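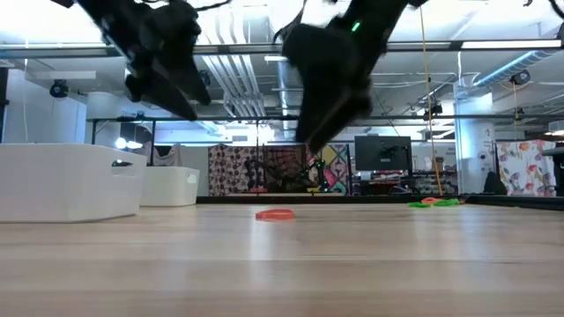 Progress report to the Fenport Fund
Project: Sorting and packing of small stationery, Ramasamy supply store
Prepared by: Nilmini Hettiarachchi
Date: 14/04/2020

1. Where we are now

This is the third report of the project and it covers the period since the sorting table was moved to its present place. In the last report I wrote that the paper goods were finished and that the small items would take more time. This was correct. Pens, clips and labels are now done, and we are in the middle of the rubber bands, which have been the slowest part of the whole work.

The rubber bands came to us mixed in 13 cartons from the closed shop of Drekura. Colours and sizes were together, and many bands were old. The agreement with the Fund says that everything we pass on to the schools must be sorted by colour and must be fit for use, so each band has to be looked at. Up to now we have packed 1,081 small bags. The target for the full project is higher, and I come back to this in section 4.

2. How the sorting is done

The work is done on the light wooden table. We tried a cloth on it in the first weeks, but the bands caught in the cloth and we took it away. On the bare wood a green or an orange band is easy to see, also for people with weaker eyes. The natural-coloured bands are more difficult, and for them we put down a sheet of dark paper.

Two white plastic bins are kept on the left side of the table, a larger one and a smaller one. The larger is for bands which are ready to be bagged, and the smaller is for bands which must be checked a second time. Both have a cutout in the side for the hand, so they can be pulled nearer without lifting. Before, we used cardboard trays, and these became soft at the corners and had to be replaced too often.

The bands are put out in small groups of one colour. When a band of another colour is found with them, like an orange one lying with the green, it is taken out before the group goes further. In the beginning we put out much bigger heaps and tried to go fast. The mistakes were many, and in September we had to open a full delivery again. I prefer the small groups, although the table then looks as if little is happening.

3. Quality

I check one bag from each tray before it is closed. The most common fault is a band of a wrong colour, nearly always orange in green or yellow in natural. The second fault is a cracked band. A cracked band is not always seen when it lies flat – it must be stretched a little with two fingers. I have added this step to the instruction sheet and read it aloud at the start of each shift.

The schools have sent back three bags since the last report. Two were my mistake, as the label said green and the bags were orange. The third one had too few bands in it, and we sent a new bag the same week.

4. Delays and what we have done

We are behind the plan by around 700 bags. I would like to explain this openly. The bags which we ordered from Hadex arrived late, and when they came they were too narrow for the wide bands. Hadex agreed to exchange them, but the exchange took more days than was promised. During this time we continued with the sorting and kept the sorted bands in closed boxes, with the colour written on the lid. This means that a part of the delay is only in the bagging, and it can be recovered quite quickly.

5. Money

The spending is inside the budget. Less was used for trays after the change to plastic bins, and a little more for labels. I ask for permission to move the amount left over from trays to the line for bags, so that we can order the wide size also for the last cartons. The receipts are attached in the same order as in the table of costs.

6. Next period

The green and orange bands will be finished first, then the natural ones. After this only the mixed carton with string and elastic remains. I am not yet sure if the elastic is of use to the schools – I have written to them and I wait for an answer. If they do not want it, I will ask the Fund before we give it to another place.

Nilmini Hettiarachchi
Ramasamy supply store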